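About Us

Tudmont Ballot Watch

Tudmont Ballot Watch is an independent, nonpartisan organization that follows political advertising, campaign spending and ballot measures in state and local races. Our findings are published free of charge. The organization endorses no candidate, supports no party and accepts no money from campaigns.

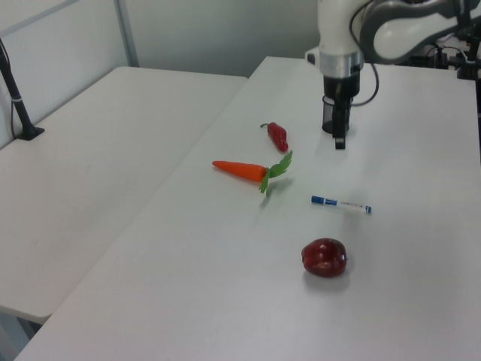
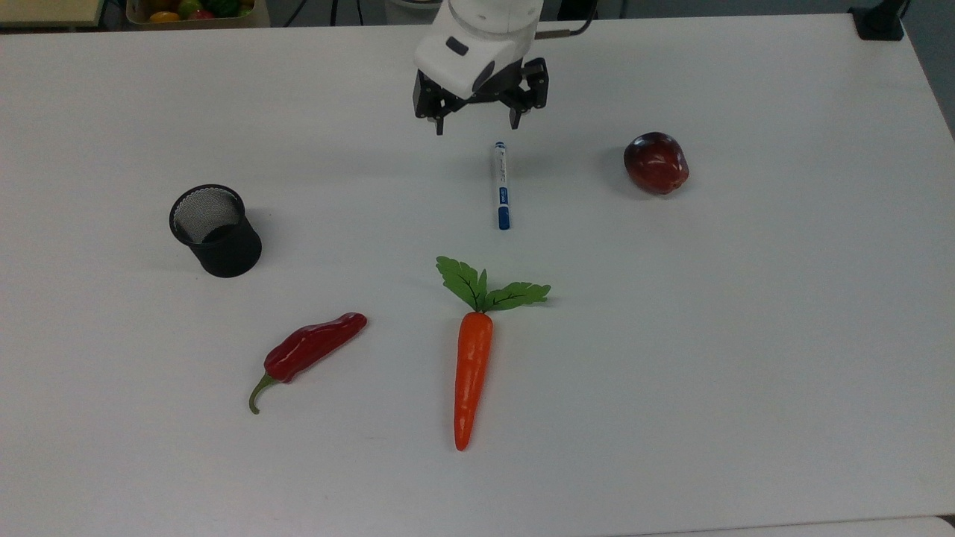 A subscriber in Doltard wrote to us that she had voted in every county election for years without once learning who had paid for the mailers in her mailbox, and that our spring report on the water district measure was the first document she had found that told her. She asked that we keep covering the small races, where in her words "the money is smaller but so is the attention."

Letters of this kind have shaped our work from the beginning. Statewide contests receive a good deal of coverage from larger news organizations. Races for county commission, school board, district judge and special district often receive none, even when outside groups spend heavily on them.

Our History

The organization began as a shared spreadsheet kept by a group of former reporters and court clerks in Tudmont. It listed the television and radio spots bought during a single contest for county executive, along with the sponsor named in each. The list was passed from reader to reader, and by the following October the group had incorporated as a nonprofit and rented its first office on Hennessy Street.

A second office opened later in Doltard to cover the western counties. Today we have 31 employees in the two locations. Our reporting area takes in 58 counties, and our public archive holds 2,224 political advertisements, each with its sponsor, the dates it ran and, where the law requires disclosure, the amount paid.

What We Do

Advertising records. Staff members collect public file records from broadcasters, copies of printed mailers sent in by residents, and digital advertisements found in publicly available libraries. Each item is read by two researchers before it enters the archive. Where a sponsor cannot be confirmed, the entry says so.

Spending reports. During an election season we publish summaries of campaign finance filings for the races we cover. Late filings are added as they arrive, and the earlier version of each summary remains available for comparison.

Ballot measure guides. Each guide gives the full text of a measure, a plain summary, the groups registered for and against it, and their reported donors. Guides are reviewed by a lawyer before publication. They contain no recommendation.

The Revby Index. Named for the town whose disputed bond election prompted it, the Revby Index rates how easily a resident can obtain campaign finance records from each county office. Ratings are based on written requests made under the same conditions in every county. Offices receive their rating in advance and may submit a response, which is printed in full.

Independence and Funding

Our income comes from individual donors, foundation grants and fees for training sessions offered to newsrooms and civic groups. All gifts above the reporting threshold set in our bylaws are listed on our website by name. Funders see our reports when the public does – no earlier – and have no part in choosing the races we cover.

The board of directors has 6 members, each serving a fixed term. Directors and employees may not hold elected office, work for a campaign or contribute to a candidate while serving. The full conflict of interest policy is available on request from either office.

Corrections

Errors are corrected in the original entry, with a note stating what was changed. Readers, campaigns and sponsors may request a correction in writing. Requests are acknowledged on receipt, and the decision is sent to the person who made the request whether or not a change is made.

Using Our Work

Newspapers, broadcasters, teachers and members of the public may reprint our reports with credit to Tudmont Ballot Watch. Researchers who need the archive in bulk should contact the Hennessy Street office and describe the project briefly. Residents who wish to send in a mailer may bring it to either office or mail a copy – please include the name of the county and the month in which it was received.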